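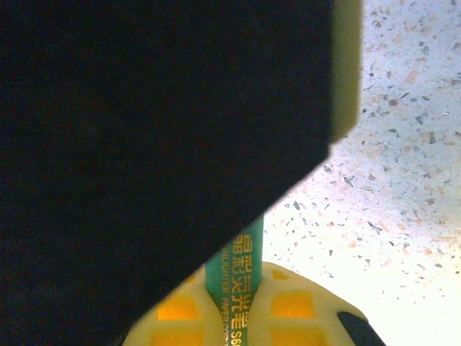
Green highlighter, standing upright.

Runalum 3015 drawer cabinet review

I bought the Runalum 3015 in November to replace a two-drawer filing cabinet that had rusted along the bottom. It is a low steel cabinet with 7 shallow drawers, sold for home offices and sewing rooms. I use mine for household paperwork, tax records and office supplies.

Assembly

The shell comes in one piece, so the only work is fitting the drawers, the handles and the four casters. It took me 43 minutes, most of it spent on the handles. Each one has two small screws that go in from the back, and a regular screwdriver is too long to get a straight angle on them. Use a stubby one if you have it. The instructions are drawings only and the caster step is printed upside down, but there is not much to get wrong.

Drawers

Letter-size paper lies flat with a little room on each side. Legal-size paper does not fit without folding, and the product page should say so. Each drawer holds a fair stack before the top sheets start catching on the drawer above. I keep one year of bills per drawer and that works fine. Pens and markers roll around, so I added a plastic tray to the top drawer.

The slides are plain metal on metal. They were stiff for the first week and are smoother now. There is a stop that keeps the drawer from coming all the way out, but you can lift past it if you pull hard, which I have done twice.

Compared with the Ustalora

I had an Ustalora cabinet at my last job. It has ball-bearing slides and a lock, and it is better made. It also costs more than twice as much and weighs enough that moving it takes two people. For papers I look at once a month, the Runalum is good enough. If you need a lock, buy the other one, as there is no lock option here.

Complaints

The casters leave marks on vinyl flooring. The gray paint chips at the drawer corners, and the touch-up bottle that Dinard sells for it is a shade too light. The label holders are stick-on and one has already dropped off.

The box claims the drawers are tested to 2000 openings. I have no way to check that, and mine has seen far fewer.

Rating: 7 out of 10. I would buy it again for paper, but not for tools.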